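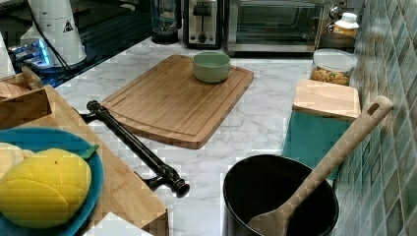 Every few months somebody rediscovers the idea that a kitchen counter should be bare. I have tried it and I don't believe in it. I put everything in cupboards one May, toaster included, and by the end of the second week it was all back out, plus a tray I had bought to help. People who cook leave things out. What you can do is decide which things, and where, and be suspicious of anyone selling you a bin for it. A toaster next to a toaster oven, with a blender jar beside them, is a perfectly ordinary back row, and I'd leave it alone as long as the cutting board still has the middle to itself. The board is the part worth fighting for.

So these are the tips I have tested on my own counter and a few other people's, with my opinion of each. Some of them are repeated everywhere and don't deserve it.

Keep the board out all the time

Yes. I was against this for years and stored mine upright behind the faucet, where it got a black line along the bottom edge that never sanded out. A board that lives flat on the counter gets used. Lift it once a day and wipe under it, and stand it on its long edge to dry after washing. If it has a juice groove, run a corner of the dishcloth around the groove, or you'll have a sticky ring by the end of the week. Bamboo is fine. It is hard on knives, whatever the packaging says, so expect to sharpen a little more often.

Oil the board every week

No. Oil it when it looks pale and feels rough. With mine that comes to every couple of months in winter and less in summer. Plain food-grade mineral oil from the drugstore does the same job as the little bottles of board oil. I bought the Kemel board cream because the review I read was so sure of itself, and I could not tell its half of the board from the other half. Rub it on at night, wipe off the extra in the morning.

Put a small bowl on the corner for scraps

Good tip, badly explained most of the time. The big "garbage bowl" people recommend is too big. It takes up the room you were trying to save and then sits there full. Use something the size of a cereal bowl or smaller, and put it at the far corner of the board on the side away from your knife hand. Garlic skins, pepper seeds, the sticker off the avocado. When it's full you walk to the trash, and you needed to stretch anyway.

Group things on a tray

Half true. A tray makes clutter look intentional, and I'll admit that works on guests. It also lets you lift everything at once to clean, provided you never put more on it than you can carry in one go. Where it fails is that a tray attracts things. Put down a tray with a plate of fruit on it and by evening it also has the mail and a tube of hand cream. My rule is food only, and the tray gets emptied before bed on the nights I remember.

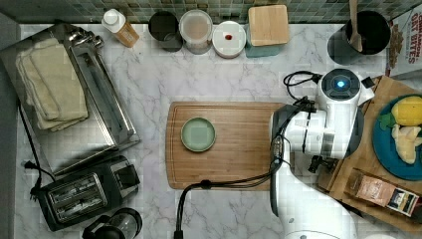
Size matters here too. Measure the counter before you buy. My first tray was from Drumwood and it was handsome and too deep by 2 inches, so it stuck out over the edge and I caught my hip on it all winter. It now holds boots.

Decant everything into matching containers

I have my doubts. The before and after pictures are always lovely and always taken on the first day. By the third month the flour is in one jar with a bit of newer flour on top of older flour, and you have no cooking instructions for the rice. I went through my cupboards when I started writing this page and found eleven clear canisters with nothing in them.

What I do decant: snacks that go stale in a torn bag, loose oats, coffee, sugar. Clear for anything the household eats by the handful, so someone can see it's running low. Cereal stays in its box. The box is free and it has the date on it.

If you want lids that seal, press the empty container under water in the sink and look for bubbles. I did this with six brands. The Kinico ones held, as did some nameless jars from the grocery store. The Ellis set with the wooden lids leaked like a basket. They look nice, so now they hold teabags.

Keep towels on top of the toaster oven

People do this because it's the only flat shelf at the right height. I did it too. I don't anymore while it's on, and you shouldn't either, since the top gets very hot. If that really is the only place for them, make a habit of moving the stack before you touch the knob. A better spot is a rail under the counter edge or one drawer given up for the purpose. Edivaldo Peixoto, who put in my cabinets and has strong feelings about this, fixed a rail to the inside of the sink door for me and charged me 50 dollars, screws included. I grumbled and then used it every day.

Leave the pot out

I hear both sides. If you use the same pot most evenings, there's no sense in bending down for it. Don't leave the wooden spatula standing in it overnight, though, if there's any moisture in the bottom. The end goes gray and fuzzy and starts to smell. Wash it, dry it, hang it up if it has a hole in the handle, otherwise a crock.

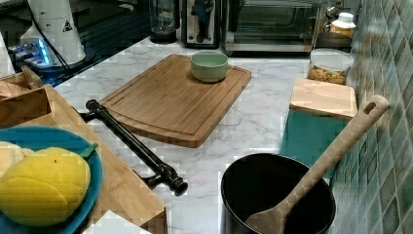
As for those expensive racks that hold one pot and its lid at an angle, I have seen one priced at 69 dollars. A folded towel does it.

Wipe marble with vinegar

Please don't. This one keeps going around and it's simply wrong. Acid etches real marble and leaves a dull patch that no amount of buffing with a dry cloth will bring back. The same goes for lemon juice, and for the cut side of any fruit left face down. Warm water and a drop of dish soap, then dry it. If your counter only looks like marble, find out what it's made of before you put anything stronger on it. A friend was quoted 2,147 dollars to have hers rehoned after one enthusiastic Saturday-style cleaning session with a spray bottle.

Clean the tile behind the appliances once a week

Nobody I know does this, me included. Once a month is fine if you pull the toaster forward when you make something greasy. For small mosaic tile the grout is the trouble, and a soft toothbrush with baking soda paste gets most of it. Skip the special grout pen. It covers the stain for a while and then you have a stain and a flaking pen line.

Unplug the small appliances when you're done

I do it for the toaster and the blender and not for the coffee maker, which has a clock. The useful part is what you do with the cord. Loop it behind the machine, never across the place where you chop.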